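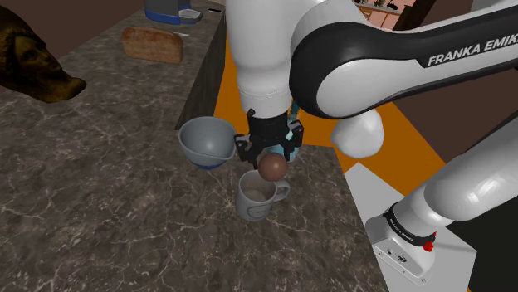
Exemption From Religion Classes in the Ulovora School District: Written Policy and School Practice

Term project report, Education Law and Policy

1. Purpose

The Ulovora district operates publicly funded schools under a religious charter. Students of any faith may enroll at the secondary level. A parent may ask that a student be excused from religion classes, and an adult student may make the same request directly. The district policy sets out how such requests are to be handled. This report compares the written policy with the instructions that individual schools give to families.

The project does not address whether the charter itself is lawful. That question belongs to the courts and would need a different method.

2. Sources

Three secondary schools were selected: Dritar, Valente and Mastden. For each school we collected the student handbook, the exemption form and any page of the school website dealing with religion classes. The district policy manual and the minutes of board meetings in which the policy was discussed were also read. The material came to some 100 pages. All of it was public. No interviews were held and no student records were requested.

Each school's documents were checked against six questions: who may apply, when, in what form, who decides, how long the decision takes, and whether a refusal can be appealed. 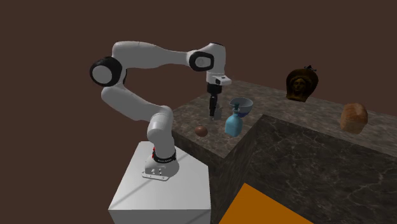
Computer rendering: robot arm mounted on a pedestal, reaching over a counter.

3. Findings

3.1 Who may apply

The district policy allows a request from any parent or adult student. Dritar and Valente repeat this wording. The Mastden handbook says that requests are open to "families of other faiths." The policy has no such limit. A Catholic parent reading only the Mastden handbook would conclude that no request could be made.

3.2 Deadlines and decisions

Under the policy, a request may be filed at any time and must be answered within 30 days. Dritar accepts requests only in September. Valente has no filing deadline but does not mention the 30-day limit. Mastden states the limit correctly.

All three schools name the principal as the person who decides. The policy gives the principal no power to refuse a complete request, yet the Dritar form includes a box marked "denied" with a line for reasons.

3.3 Meetings and appeals

Valente requires a meeting with the parent before the form is released. The policy says a meeting may be offered. Section 4 of the policy provides for an appeal to the district office, and only the Mastden website links to it.

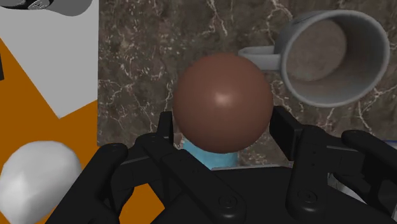 4. Discussion

The differences follow no single pattern. Mastden is the most restrictive on eligibility and the most complete on procedure. The board minutes show that the policy was amended after the Dritar handbook was last revised, which may explain the September deadline. The Mastden wording does not appear in any earlier version of the policy that we could find.

A handbook cannot remove a right that the district policy grants. In practice, though, the handbook is the document that families receive, and the policy manual is posted on a separate site under board governance.

5. Limits of the study

Published instructions may not match what school offices do. Dritar may accept late requests, and Valente may waive the meeting. We have no count of requests filed or refused. The three schools were chosen because their documents were online, so the results should not be applied to the whole district.

6. Recommendations

The district should issue one form for all secondary schools and remove the "denied" box. Handbooks should quote the eligibility rule in full and give the response time and the appeal route on the same page. A follow-up project could request yearly totals from the district office and compare them by school.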